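Promuda - README

Hi, and thanks for opening this one first. Promuda is my folder of running track pictures and notes, put together over a couple of winters of going to athletics grounds with a thermos and not much of a plan. I started it for myself, then Panya Thaweesak asked if she could use it for her surfacing course, and that's how it ended up with a README.

What's in it

There are 214 pictures, plus a notes file for each ground. The notes are the bit I'm fondest of. They cover the colour of the surface, what the infield is like, where the stand sits, and whatever I scribbled down while walking a lap (some of it is just about the canteen, sorry!). Grounds are filed by my own nicknames, so you'll find Flukero, Berrada and Meltau in there and you won't find them on any map.

How it's organised

One folder per ground, and inside that one folder per visit. Flukero is by far the biggest as it's a 2 minute ride from my place and I go there whenever the weather's halfway decent. Berrada has the nicest bends. Meltau only got one visit, in December, and I'd love to go back when the long jump pit isn't a pond.

File names go ground, visit, then a running number. If a number's missing I threw that one out, usually for being a duplicate. The visit numbers don't start again each year - I tried that and made an awful mess of it.

The labels

Each picture has a line in labels.csv with four columns:

ground - my nickname for it
part - straight, bend, infield, stand or gate
light - bright, grey or low
people - none, far or near

"Far" means someone's out there but they're tiny, and you couldn't pick them out of a lineup. "Near" is anything closer than that, and there are only 46 of those, nearly all friends who were happy to be in it. Busisiwe Sithole went through the whole "part" column after me and changed 30 of my answers, mostly places where I'd called something a straight and she reckoned the bend had already begun. She ran the 400 at school, so I gave in.

If a picture shows more than one part, the label goes to whichever part takes up the most room. It's a blunt rule, and it means some lovely grandstands are hiding under "bend".

Things to watch for

Colour is all over the place. The same surface can look brick red one morning and close to brown the next, so please don't use these to match paint or judge wear. Plenty of them are soft as well, trees especially. I've left them as they are and haven't sharpened or brightened anything.

I haven't measured a single thing, either. If you need lane widths, ask the ground.

Using it

Help yourself for study, drawing practice, club newsletters, whatever you like. A mention of Promuda would be nice. Please don't sell it on.

A typical one

Labelled bend, with people set to "far" for the small upright shape just left of the grandstand, where the track meets the low wall. I love how the stand goes dark under that long sloping roof and the light still gets through beneath it.

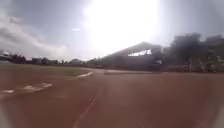 Changes

Added the Meltau visit and its notes.
Put in Busisiwe's corrections to the part column.
Renamed "dull" to "grey" in the light column, so check your filters if you've got an older copy.
Still to do: the second half of the Berrada notes, which are in a notebook in the car.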